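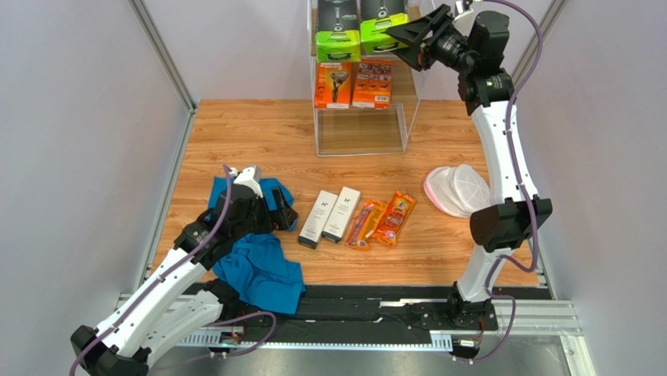
Making Razors Last Longer

19 Jan 2025
By Lacey Horrocks

I used to toss a razor cartridge the second it tugged, and wow, does that add up! Now I rinse mine under hot water from the back, shake it hard and stand it up outside the shower (the damp in there is murder on blades). I get 12 shaves out of one, easy.

Buying ahead helps too, as long as you stash the spares somewhere dry. Mine live in the hall closet, in an old cookie tin.
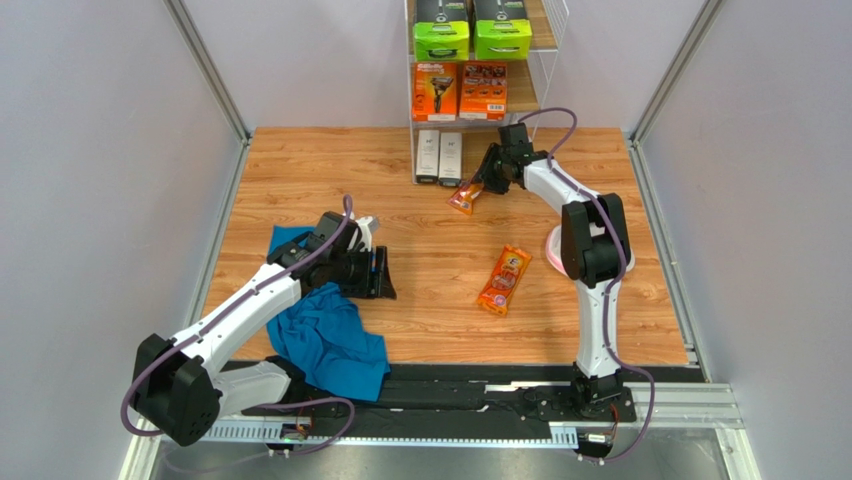

Write the month you opened each pack on the lid with a marker. Mine says July, so I'm doing pretty well. And never wipe the blade on a towel! It dulls the edge and wrecks the towel, ask me how I know.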